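# The Wirkero

My aunt Jurgita Rozīte left me her coat, her sewing scissors and a Wirkero, and if you've never heard of a Wirkero, join the club. It's an accordion. Or it's the size and weight of an accordion, it breathes like one, and it has 11 buttons down the left side that don't do anything I can work out. The right side has keys. One of them sticks, the low one, so every time I practiced I got this long moo under whatever else I was trying to play.

I live on the third floor in Brindwood, above Valdis Hunt, who works nights at the bakery and sleeps until four in the afternoon. You can see the problem. For the first week I played in the closet with the door shut and the coat over my head (my aunt's coat, it's enormous, it smells like cloves) and I thought I was getting away with it.

Then there was a note under my door. It said, "What is the cow's name?"

I wrote back "Silis" because that was the name of my aunt's old dog and it was the first thing in my head. I slid it under his door and ran back upstairs like I was nine years old!

The next note said, "Silis is flat."

So of course I was furious. I'm a grown woman, I have a job and a dental plan, and I stomped around my kitchen saying "flat!" to the toaster. Then I went and got my phone and found a tuning app and played the low note into it, and well, Silis was flat. Pretty badly flat.

I called my cousin Siliņa, who got the good dishes and still feels bad about it. She said our aunt used to play that thing at weddings, before either of us was born, and that once she played for nearly 4 hours in a barn in May while it rained so hard the cake had to be held up off the floor. "By who?" I said. Siliņa didn't know. She said there was a song, though, the one she always finished with, and she hummed it to me over the phone, and she hummed it so badly that I had to ask her to start over three times.

I wrote it down as letters on the back of the gas bill. It used the low note. It used it a lot, it pretty much sat on it.

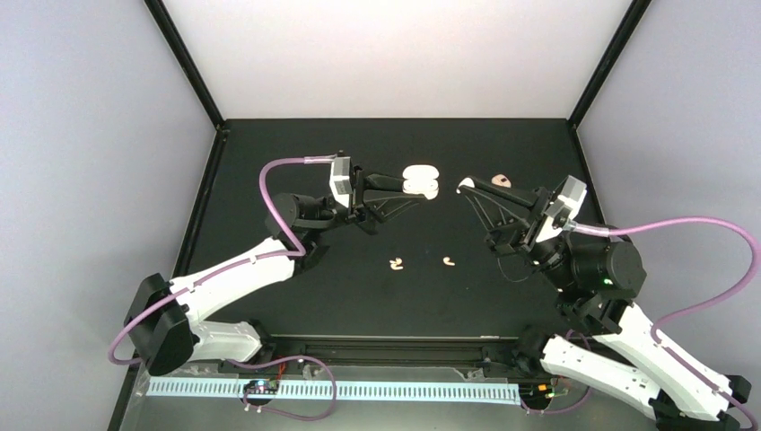

A repair shop across town wanted $700 to look at the reeds, and that was just the looking part. I told the man I'd think about it and carried the Wirkero home on the bus in its case, on my lap, with my chin resting on the lid. A kid across the aisle asked if there was a body in there. I said only a small one.

Valdis was on the stairs when I got in. I'd only ever seen the top of his head before, from my window. He had flour on his eyebrows and he looked at the case for a while.

"That's Silis?" he said.

"That's her."

"My father fixed these," he said. "I held the flashlight."

I should tell you I don't let people into my apartment much. It was a mess, there was the coat on the closet floor and a bowl in the sink from I don't know when. But he sat down at my table and took the back off with a butter knife, and I held the flashlight, and he scraped and blew and muttered in there until my arm ached. I made us eggs. He told me I talk on the phone too loud and I told him his radio comes up through my floor, and we both said sorry and neither of us meant it very much.

When he'd put the last screw in he pushed it over to me.

I played the song off the gas bill, all of it, with the wrong fingers. The low note still stuck. It mooed right on through to the end and a bit past it, but it was in tune.

"Again," said Valdis, and he took his shoes off.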